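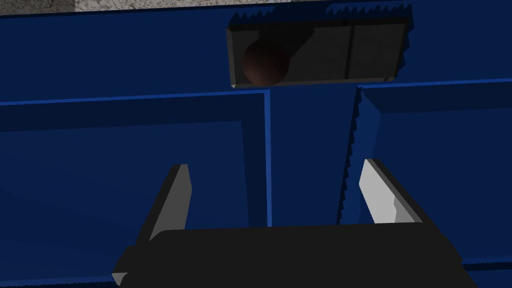
Rendered view: round item in a shallow tray, blue surround.

SAMONELL STORES – SAFETY WALKROUND, DECEMBER
Main store, loading bay and the Watel annexe
Marks: OK / Fix / Stop using. Comments are the inspector's own and have been left in.

1. Fire exits clear, inside and out
Fix. Inside clear. Outside, the rear door opens as far as the Christmas tree somebody has delivered against it, and a slim person could leave in an emergency. Move the tree today.

2. Exit signs lit
OK. The one over the annexe door buzzes. It buzzed last December too and I have grown fond of it, but please get the fitting looked at.

3. Extinguishers in place, in date, seals intact
Fix. All in date. The one by the loading bay is still holding the loading bay door open. It has a bracket on the wall. The door has a hook. Please introduce each of them to the thing they were bought for.

4. Aisles at least 1000 mm wide
Fix. Aisle 5 meets this at both ends and not in the middle, where the returns have settled. "Temporary" is written on the pile in marker that has begun to fade.

5. Racking uprights free of damage
Stop using (one bay). The end upright on the Mulcahy racking has a fresh dent at fork height. There is no entry in the damage book, so I assume it was the wind. Bay unloaded and taped off while I was there. It stays that way until the upright is replaced. Straightening it with a hammer doesn't count, and yes, I did look at the one next to it.

6. Load notices displayed and readable
Fix. Displayed, certainly. The annexe notice is behind a calendar.

7. Heavy goods stored low
OK, which I didn't expect. Nothing over the 30 kg mark above waist height anywhere in the main store. The paint tins have come down from the top shelf since last time and my shoulders thank whoever did it.

8. Steps and ladders
Fix. Two stepladders tagged and sound. A third, wooden, untagged, lives behind the boiler cupboard and was described to me as "not really ours". It had wet footprints on it. Get rid of it or get it tagged.

9. Small and loose items contained
Fix. Anything that can roll should be in a tray or tub with a lip. Mostly done. Castors in the Watel annexe are kept in a lidless shoebox on a sloping shelf, and I trod on one on my way to write this down. Trays are cheap.

10. Cabinets
OK. The Rudivon cabinets all lock, and the keys are no longer hung on a nail beside them. They are in a mug in the office. I will take the improvement.

11. Lighting
Fix. Three tubes out at the far end of the main store. Staff say they know where everything is down there. So did I, until the pallet truck.

12. Electrical
Fix. One extension lead plugged into another extension lead, feeding a heater and a kettle under the packing bench. Unplugged by me. I expect it was plugged back in before I reached the car park. Move the kettle to the kitchen, where there are sockets and, I'm told, biscuits.

13. First aid box
Fix. Plasters down to the blue fingertip sort that fit nobody. Eyewash out of date. Scissors missing, last seen opening parcels.

14. Accident book
OK. Up to date, legible, and the entry about the goose has been completed in full as asked.

Stop-use items: same day. Item 5 is the only one.
Fix items: 40 days from this sheet, except 1, 3 and 12, which are to be done before the shutters go down tonight.

Copy to be pinned by the clock. Not behind the calendar.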